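**Play food: basket or bowl for storage?**

**postlow_mum**
Hello all. We have a lot of play food at home and I want to keep it nice for a small pretend bakery. I bought a woven basket, orange-tan, with a braided rim, and I put it on a green tablecloth with a white bowl in front. My idea is that the bread and cakes live in the basket, and the bowl is only for serving.

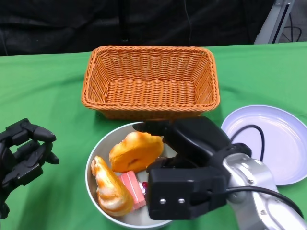
My problem is the crumbs and dust. The weave is tight, but I think that small dirt will stay in it. Did somebody try this for a long time?

**ostia335**
I have used a synthetic one for 2 years. I rinse it in the shower and leave it upside down overnight. It keeps its shape very well.

**Stubbs_k**
I don't agree with the basket. The sloping sides take space on the shelf and the bottom is smaller than you expect. A plain box with a lid is better and cheaper.

**postlow_mum**
But a box with a lid looks like storage, and my daughter doesn't play with it then. The orange also goes well with the green cloth.
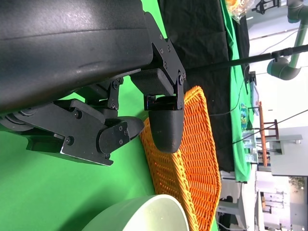

**ostia335**
Do you iron the green cloth before you put it on the table?

**postlow_mum**
I only shake it and pull it a little with my hands. Some wrinkles stay and I don't mind them.

**Stubbs_k**
Fine, keep the basket, but please don't fill it to the top. Ours was so full that the cakes at the bottom were forgotten until April.

**ostia335**
On this point I agree with Stubbs. I change what is inside every few weeks and the rest waits in the closet.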